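Ticket 213: Play dough cutting task, keep getting sent back under the tool-in-gripper rules
Project: Murix bench tasks, Kemholm site
Opened August 12, 2024
Status: open, waiting on a ruling for item 3 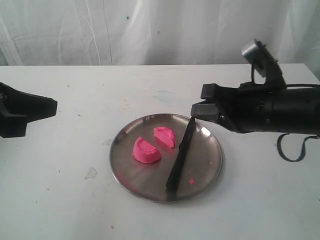
What's going wrong

Okay, so I've had 22 episodes of the cutting task bounced by the review checklist and I'm trying to get to the bottom of it before I record any more. The task is simple enough on paper: pink play dough on the steel plate, black plastic knife in the right gripper, cut the lump in two, left gripper stays out of it. The policy we're using is the Dradasell one with no changes from me. The checklist is the April version of the Cheng bench rules, the one with the new section on held tools.

The rejections come back with three different codes, which is why I first thought it was a reviewer thing. It isn't, or not all of it.

Code 1: idle arm too close to the work

The rule says the arm that isn't doing anything has to park clear of the plate and stay parked, empty, fingers off the table. I had the park pose saved from an older task and it was 15 cm nearer the middle than it should be. My fault entirely! Moved it out to the left, saved it again under the task name so it can't get overwritten by the other one, and reran. No more code 1 after that.

If you're copying my config, please check this yourself — the pose file loads silently even when it's the wrong one.

Code 2: table not clean at start

This one I argued with for a while. The rule reads "surface free of loose material," and our tabletop has scuffs and stains that are never coming off, plus little pink crumbs that show up wherever you do anything with dough. I asked in the channel and the answer was that permanent marks are fine and crumbs are not, if they were there before the episode began. Crumbs made during the cut are fine too.

So now I wipe down between every episode, plate included. Adds a bit of time. I also tried a damp cloth and don't recommend it, the dough picked up the moisture and got tacky, and then it stuck to the blade and I had to throw out that whole batch. Dry microfiber, then look at the table from low down.

Code 3: tool grip not verified

Still stuck here. The held tools section wants a grip check before the blade goes anywhere near the plate: close, lift, pause, confirm the handle hasn't rotated between the fingers. We do the close and the lift. The pause is in the script at 18 frames, and the checker wants "a visible hold," with no number given anywhere I can find. I bumped it up and still got code 3 on around half of the reruns, and I can't see any difference between the ones that passed and the ones that didn't.

Things I've ruled out:
Gripper force setting, same on all of them
Knife swapped for a fresh one from the same pack, no change
Wrist camera bracket, tightened it anyway
Cable loop under the right wrist snagging during the lift. I watched for it and it hangs free, though the rules do want it kept off the table so I'm keeping an eye on it

What I need

Can whoever owns the rules put an actual length on that pause? Also, does the knife tip touching the plate count as "tool at rest" or "tool in use"? The two sections disagree, and we end up with the tip on the steel next to the cut pieces pretty often. If it's at rest, the arm is supposed to back off, and mine doesn't.

Update, same day

Reran with the longer pause plus a slower lift. Better, one code 3 in the short batch I did before I had to give the bench up. I'm leaving the slower lift in for now and not touching anything else until I hear back. Please don't close this one as resolved, the last ticket got closed that way and I had to write it all out again.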